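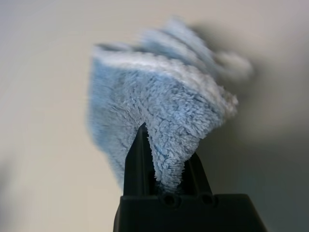
Light blue microfiber, shaggy side.

Microfiber for wiping tables: worth it?

wmazurek
Everyone swears by these cloths. I bought the Rostico pack of 45 and I'm not sold. On my cream table they mostly push crumbs into the folds. Am I missing something, or is it a sock with good marketing?

pattinasarany
You want a shorter pile. The long fluffy kind is for dust. Also fold it in quarters and use one face at a time. Bunched up like this you're wiping with whatever side lands first, and a dark patch like that one would send me to a fresh side.

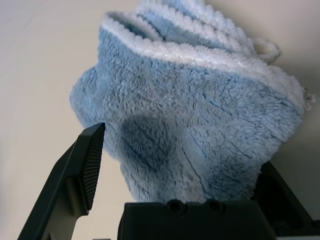 Re: folding

wmazurek
I folded it in quarters for 2 weeks in April. Same streaks. I'd like to see somebody prove the folding thing instead of repeating it.

Ans W.
Streaks are usually softener in the laundry. Skip it and run them without cotton. After that a pale top should look like so, and if it doesn't, blame the spray – Tirkano left a film on mine. 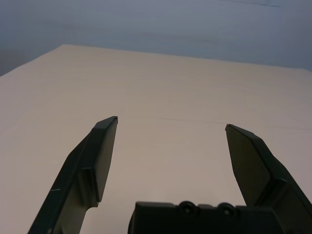

Teodor doesn't buy the softener theory. I've never used any and my table still streaks. An old T-shirt does the job for free.

Ans W.
Old T-shirts leave lint, Teodor. We've been over this.

Ona P.
I gave up on the fluffy ones too. Plain cloth, well wrung, one pass along the seam and then the rest. No spray at all.

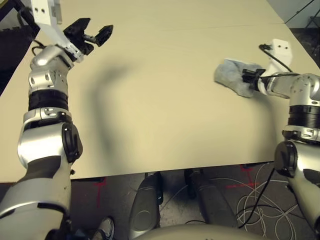 Gray cloth, cream top.

wmazurek
Fine, I'll try plain. Still not folding it.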